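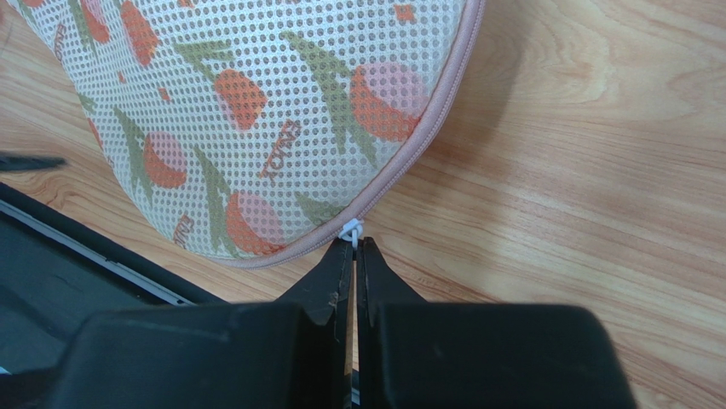

Ovasine Dance Theatre – Press and Audience Office

Ovasine Dance Theatre Opens Its Fall Season in September With a New Full-Length Ballet, "Ditness"

Ovasine Dance Theatre is very happy to announce that its fall season will open in September with the first performances of "Ditness," a ballet in 2 acts set to a newly commissioned score for strings, piano and a small women's chorus. The production has been in the studio since early spring, and those of us who have wandered past the door on the way to the coffee machine (more often than we strictly needed to) can't wait to share it.

The story takes place over one long winter in the harbor village of Ditness, where a ferry pilot's daughter is left to keep the crossing open after her father loses his sight. The first act belongs mostly to the village, with big, busy group dances on the landing and a wedding that goes on well past midnight. The second act is quieter and stranger. Much of it happens out on the ice, and it closes with a duet for father and daughter that lasts nearly 11 minutes and is danced for long stretches without music.

Running time is 93 minutes, not counting one intermission. There is a cast of 16, joined in the wedding dances by students from the company's own school, who have been learning their steps on weekends and have taken to the stamping with real enthusiasm.

All performances will be given at the Vasiliauskas Playhouse, our home for many seasons now and still, to our minds, one of the friendliest places anywhere to watch dance. The house seats some 600 people, and the view from the back of the balcony is better than you might expect – several of our longtime subscribers refuse to sit anywhere else. New flooring was laid on the stage over the summer, with a little more spring in it than the old one, and the dancers have already given it their approval.

The evening performances begin at 7:30, and there is a Sunday matinee at 2:00 for families and for anyone who likes to be home in time for supper. Following the matinee, audience members are warmly invited to stay in their seats for a conversation with the dancers and musicians. Questions of every kind are welcome, including the ones about feet.

Later in the season the company will bring back "Goma," the short work for five dancers and a solo drummer that audiences have been asking us about ever since its last outing. It will share the bill with a new piece, still untitled, by members of the company.

Single tickets start at $79 for the orchestra level, with lower prices in the balcony and discounts for students and seniors. Subscribers may exchange their seats free of charge up to the day before a performance. Tickets are available at the Playhouse box office, in person or by phone, from noon until curtain on performance days.

Press seats, rehearsal visits and interviews can be arranged through the Press and Audience Office. Production photographs will be available after the final dress rehearsal.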